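Home Shop Kitchen Care & Oil Returns Contact

Skallen Board Oil, 600 mL

We put off stocking a timber oil for years. Most of what gets sold as "butcher-block oil" is plain mineral oil with a nice label and a price to match, and we'd sooner send you to the chemist for that. Skallen has some beeswax in it, so it grabs a bit better. That's the whole difference as far as we can tell.

The maker says one coat lasts six months. Ours looked thirsty after two, and Carmela Cuesta, who runs our workshop, reckons even that was generous for a bench near a sink.
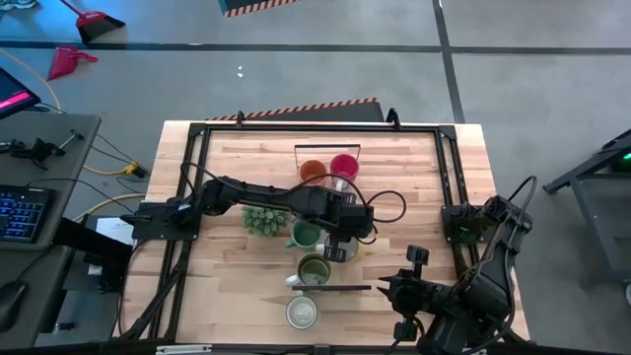
The label also claims it "repels all stains". It doesn't. Red wine left overnight will still mark, and so will turmeric. Wipe spills up, same as you would with any other oil.

Put it on thin with an old T-shirt, leave it overnight, buff off the extra. Two coats on new timber. Lay oily rags out flat to dry before you bin them.

We don't carry the Skallen "revival spray". We tried it and couldn't pick the treated half from the other.

600 mL bottle $50
125 mL tin $18
Colour: clear, slightly honey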